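From: Theophilus Abugri
To: Custcombe Residents List
Date: 26/03/2023
Subject: Re: [custcombe] Water tank rebate and the Simurwood Road overflow

Peixoto wrote:
> Can someone explain how the rebate is meant to work? The council page
> says the tank has to be plumbed to a toilet or laundry, but my
> neighbour on Simurwood Road was paid for one that only feeds his
> garden tap. Also, does anyone know where the overflow is supposed to
> go? Ours runs straight across the driveway when it rains.

There are two rebates and they get mixed up. The smaller one is $200 and covers any new tank of 2,000 litres or more, garden use included. The larger one needs an internal connection, and a licensed plumber has to sign the certificate. Your neighbour would have been paid the smaller one. You can't claim both for the same tank, but if you take the $200 now and plumb it in later, you can apply for the difference. Keep the original receipt. They wouldn't accept my bank statement.

The form asks for roof area. They mean the part of the roof that drains to the tank, measured flat on the plan, and not the whole house. I put the whole house the first time and it came back.

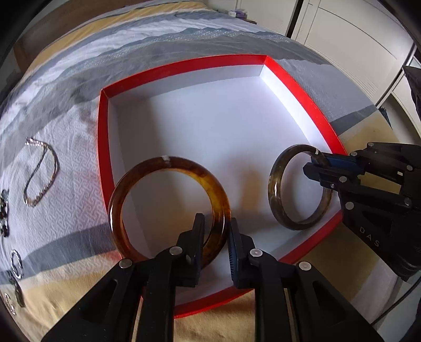 On the overflow, it should go to the same legal point of discharge as your downpipes. On the high side of Simurwood Road that is the kerb. On the low side it is the easement drain along the back fences, and you need to ask the council for the connection point before you dig. There is a fee. A gravel pit is allowed only if it sits well clear of the footings and the boundary, and the clay here is poor for it anyway. Mine filled up in one afternoon last October and stayed full for the better part of a week.

If yours is running over the driveway, check the pipe size first. The overflow outlet should be at least as big as the inlet. A lot of the cheaper tanks were sold with a 90 mm inlet and a 50 mm overflow, and they can't keep up in a proper downpour. Swapping the fitting is an hour's work with a hole saw, provided you drain the tank below the outlet. Check the mesh as well. Gum leaves mat over it and the water backs up out of the strainer at the top, and from the ground that looks the same as an overflow problem.

A few other things that have come up on the list over the past year:

First flush diverters. Worth having if you are plumbing to the laundry. The slow drip outlet at the bottom blocks with grit, so unscrew it every couple of months. If it is blocked the diverter stays full and does nothing.

Pumps. Put it on a rubber mat or a paver, off the house wall. Mine was bracketed to the bedroom wall and we heard it every time a toilet was flushed. Moving it to the side fence took 2 extra lengths of pipe and fixed the noise.

Mosquitoes. Every opening needs mesh, including the end of the overflow pipe. The council does inspect for this.

Base. Compacted crusher dust is fine for a poly tank if it is level and has an edge to hold it in. A full tank weighs more than a car, so don't put it on pavers laid over loose fill. There is a tank near the corner of Pono Street with a visible lean — I would not park beside it.

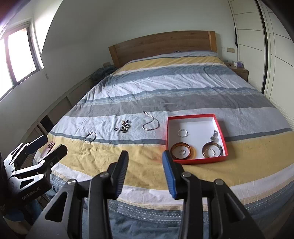

Peixoto wrote back off-list to say the mesh was clean but the overflow is the narrow one, and asked whether changing it would affect the rebate. It won't. The rebate is assessed on capacity and connection, and a replacement fitting is maintenance.

Processing took 15 working days for mine once the form was right. The office will tell you where it is up to if you quote the property number from your rates notice, which is quicker than giving the street address. Applications have to be lodged within a year of the date on the tank receipt, so anyone who bought one last autumn should get on to it.

I have a spare 90 mm overflow fitting and the hole saw to suit. Both can be borrowed — reply to me directly and not to the whole list.

Theophilus

--
You are receiving this because you are subscribed to the Custcombe Residents List.
To unsubscribe, send a blank message with "unsubscribe" in the subject line.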